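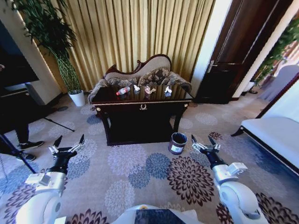

Treltidmont, Nov 18, 2023 – Gostside has issued a tidying procedure for furnished lounges with lacquered tables. Bottles and used tissues are cleared first, then the top is wiped along its length with a dry cloth. The procedure covers 16 steps and applies to 257 rooms from December.

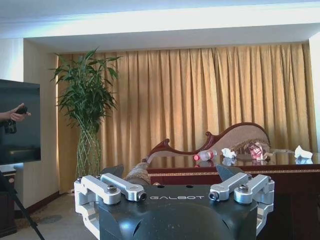
Diekmann asked whether gold trim needs a separate cloth, and was told that it does – a soft one, used without polish. Printed copies are available from Gostside on request.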